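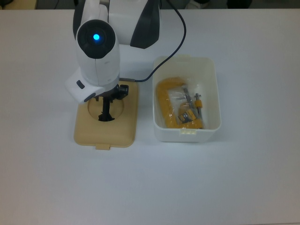
Slide 1: an open box and a lid. Leave this up while people find seats.

Okay, hi everybody. Mic check, can the back row hear me? Wait for a nod.

I'm Debora Farina, and I moved house in July. I'd lived in the old place long enough that I couldn't tell you what was in half the closets. So tonight is about packing, storing and finding your own stuff again, from a person who did it badly first and then did it a second time for her aunt and got it mostly right.

Quick thank-you to Ermanno Marras for lending us the hall and for making the coffee. Coffee is at the back, help yourselves while I talk, I don't mind at all.

Show of hands: who has a box at home right now that has been through more than one move and never been opened? (Give them a second. People laugh and then slowly put a hand up.) Yep. Me too. Mine said MISC KITCHEN. It had candles in it, and the manual for a microwave I gave away, and a swim cap.

Slide 2: the number

So I counted my boxes, which I do recommend. I had 98. For one person and a cat! I thought I had maybe half that. I'd planned to do the whole thing in one evening with tape and a radio, and by bedtime I had finished the bookcase and one shelf of the pantry.

The mover's quote was based on what I told them over the phone, so you can guess how the phone call after that went. If you're getting a quote, walk through the house with the phone in your hand and open every door while you talk. Attic too. Under the beds. The crawl space, if you have one, and I'm sorry if you do.

Slide 3: sort before you pack

Everyone says this and I ignored it. I figured I'd sort at the other end, when I'd have more room and more time. I had the same amount of time and a lot less room, because the room was full of boxes.

When I did it with my aunt Carmela — Carmela Cattaneo, some of you know her from the choir — we sorted at her old kitchen table, one drawer at a time, dumped right out. Keep, give, toss, and a pile she called "ask Morena," which was anything her daughter might want. Morena Caputo has now been asked about a great many spoons.

Tell the fondue story here if the room is awake. Skip if we started late.

What worked: short sessions. We'd do a drawer or two after lunch and quit. She's got more patience than I have but her back doesn't, and I noticed the decisions got worse the longer we sat there. Late in the day she'd keep everything. I go the other way, I start throwing out things like my own tax papers.

Slide 4: boxes

People get excited about boxes, so let me say a few things and then you can argue with me in the Q&A.

Cardboard is great for the move itself. It's cheap, it stacks, you can write on it. Don't leave it on a garage floor, though. I left some on mine over one damp winter and the bottoms went soft, and I carried one up the steps and left a trail of Christmas ornaments behind me.

Plastic is what I use for anything that's going to sit. Get one kind and stick with it. I had a mix from years of sales and not one lid fit anything but its own box, so I spent a whole Saturday-type afternoon on the floor matching lids like a memory game. Now I have two sizes, and every lid of a size fits every box of that size.

Books go in small boxes. Yes, you've heard it. I'll say it again anyway. My friend Vittoria Bellini packed her cookbooks in a wardrobe carton and it is still standing in her front hall with a lamp on it.

Blankets and pillows can go in the big ones. Or use them as padding around the dishes, which saves you a pile of paper. Plates on edge, like records. Glasses with a sock in each one. Clean socks, please.

(Pause here, drink water. I talk too fast in this part.)

Slide 5: labels

Okay, my favorite bit! A label on the top is useless once there's another box on top of it. Put it on a short side and on a long side, and you'll be able to read it however it gets stacked.

Write the room it's going to. I wrote the room it came from, and the movers very reasonably asked me what "den" was in an apartment with no den.

Then a number. The number goes in a notebook with a line or two about what's inside. I used the notebook, Vittoria used a spreadsheet on her phone, either one is fine. I lost my notebook for a day and a half because I packed it. Tie it to your bag or something.

Pass around Carmela's notebook now. She said it's okay. Please don't read out the page about the letters.

Slide 6: the first-night box

One box rides in the car with you. Mine would have these things in it next time: sheets, a towel, toilet paper, a kettle or pot, two mugs, phone charger, the cat's food, scissors. Scissors! I opened my first-night box with a house key because the scissors were in it, under tape. Keep a pair in your coat.

Medicine doesn't go in any box. Carry it.

Slide 7: after

This is where I'm still working, so I'm not going to preach. I unpacked the kitchen right away, then the bedroom, and then I kind of drifted. There are still boxes behind my couch. I've been opening one each time I make a pot of soup, while it simmers, and the pile is going down a little.

Carmela did hers by inviting people to dinner. She had to find the good plates, and then the tablecloth, and somebody wanted music so she had to find the record player. She was pretty much settled in by the third dinner.

If you've got things left to give away, the table by the door is for that tonight. Take something, leave something. Please take the fondue forks.

Questions

Likely ones: what about storage units (I had one, I paid up to $200 a month with the insurance, and I forgot what was in it), how to pack a mirror (blanket, cardboard, standing up, and ask for help), what to do when your spouse won't part with anything (I'm single, pass this one to Ermanno).

If it goes quiet, ask who found the strangest thing in a box. Morena will have one.

Lights back up, stack the chairs along the window side, hall key goes to Ermanno.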